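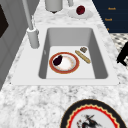

Stuston Record Forum - Members' Collections - Storage and Care of Vinyl

Posted by Stuston_Archive, Dec 4, 2022

Members are invited to comment on the draft guidance for cleaning second-hand records, which will replace the text adopted in July. The present wording permits washing by hand at a kitchen sink and does not state what condition the sink should be in. It is proposed that the basin be emptied fully before any record is brought near it. A plate with an aubergine on it and a baguette lying loose beside it, as in the picture at the head of this thread, would have to be removed first, and the basin rinsed of crumbs and grease. Comments are requested on this point and on the choice of fluid.

Reply from Kerell68

I support the proposal in general. My collection stands at 840 records, chiefly doom and early thrash, and most of them were washed by hand before I bought a machine. I would ask that the guidance also mention labels. A wet label on an old pressing will lift at the edge, and the draft is silent on this.

Reply from northern_pressing

I must record my disagreement. A kitchen sink should not be recommended in any condition. Washing-up liquid leaves a film, tap water in hard water districts leaves scale, and a stone worktop will chip a record that is set down carelessly. The guidance should name a bath-type cleaner, such as the Rernstead, and leave the matter there.

Reply from Kerell68

The Rernstead is a sound product, but many members buy one or two records a month and will not purchase equipment for them. If the guidance excludes the sink, those members will continue to use it without any guidance at all.

Reply from Hsieh_Tapes

May I ask whether distilled water is required for the wash as well as for the final rinse? The draft uses the word "water" in both places. I have 11 live albums from one estate, all with heavy dust, and would prefer to settle this before I begin.

Reply from Stuston_Archive

Distilled water is intended for the final rinse only. The wording will be corrected. A sentence on labels will be added as Kerell68 suggests - a plastic label cover is the simplest remedy. The objection from northern_pressing is noted, and the draft will describe the sink method as acceptable for common pressings only.

Reply from northern_pressing

"Common pressings" requires a definition. I have seen a black metal demo pressing described as common by a seller and later listed at 800. I maintain my objection.

Reply from Hsieh_Tapes

Thank you for the clarification on water. I shall wait for the revised text before washing the live albums.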